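4.2 Does the label drive the choice?

Much of the literature on ready-to-drink coffee assumes that shoppers read the front label and act on it. We doubt this. The Dincombe survey, which is cited most often, asked 155 shoppers what they remembered an hour after leaving the store, and memory is a poor stand-in for attention. Slaoui repeated the exercise in Kulcombe with 200 shoppers and found a weaker effect, yet the paper still reports it as support.

Our own interviews (40 people, all regular buyers) give little comfort to either side. Most could name the color of the bottle they bought. Few could say what was written on it – and several gave the name of a different product. Sqalli's objection, that people may use words they cannot later repeat, is fair, but it also makes the claim very hard to test. 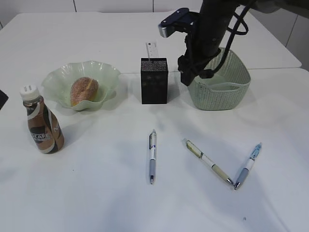 Figure 3. Bottled coffee drink with a brown, white and dark label.

Label studies tend to treat the wording as if it were read flat, on a page. A bottle is round, and a shopper sees one side of it at a time. In Figure 3 the letters "CAFE" can be made out, along with an "N", while the brown of the drink shows near the shoulder with no reading at all. We would not build a theory on one bottle, but the Flundard model gives color and wording equal weight, and we see no good grounds for that.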